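Home | Kitchen | Storage | Laundry | Workshop | Ask Us

Taming the wire shelves

If your house is anything like mine, there is one set of shelves that everything drifts towards. Ours is one of those black metal wire units on wheels, and I bought it in April with the very best of intentions. It was going to hold spare bedding and the good serving dishes. Well! It held those for perhaps a fortnight, and after that it held whatever anybody happened to have in their hands when they walked past.

I do still think they are marvellous things, mind you. You can wheel them out to sweep behind, the air gets round everything, and you can move a shelf up or down when the children's boxes get bigger. They simply need a bit of managing, and I have picked up a few habits over the years (some of them from my sister-in-law in Nalmont, who is far tidier than I am) that I'm happy to pass on.

Start by clearing one shelf completely

Don't try to do the whole lot in an afternoon. Take everything off the middle shelf and leave it bare while you sort the other two. It gives you somewhere to put things down, it is at a comfortable height, and there is something very cheering about seeing a clear stretch of wire with the wall showing through it. The top can stay crowded and the toys can stay heaped at the bottom for now - they will keep.
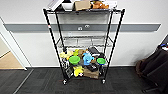

Clive Bickerstaff does it the other way about and begins at the bottom, on the grounds that the toys are always the worst of it and he would sooner get them over with while the tea is still hot. I can see the sense in that, though my knees can't.

Whichever end you begin, keep heavy things low. A unit on wheels with all its weight up top is a wobbly creature, and you'll want to lock the casters (if yours have locks) before small people go rummaging for a plush toy.

Small things fall through

Wire shelves are hopeless for anything little. Building bricks, pegs and pencils all end up on the floor, so give them a tub with a proper lid, or cut a piece of stiff card to sit over the wires. I used the side of an old Losari box and it has lasted beautifully.

Sponges and cloths

Now, the soft and squashy things. I used to throw sponges, cloths, mats and odd leads into one basket and call it done, and every time I wanted a sponge I pulled out half a yard of cable with it. Coil each lead and fasten it with a bit of tape, and keep it well away from anything you use with water. A big sponge should be squeezed out hard and left standing on its end until it has dried right through, and only then go in with the fabrics. 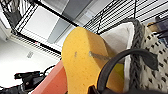 Dusting the wires

An old sock over your hand, very slightly damp, run along each wire in turn. It takes me 30 minutes for the whole unit with the radio on, and I do it every 2 months or so.

Comments

Murali Chacko: The card trick works a treat. I did mine with an offcut of vinyl flooring, which wipes clean.

Solange Coste: Do you find the wires mark your bedding? Mine came out with stripes!

Graham Inskip: Solange, try an old pillowcase underneath. We've done that for ages.

Related tips

Getting the smell out of a lunch box
Folding a fitted sheet on your own
What to keep under the sink
Labels that stay stuck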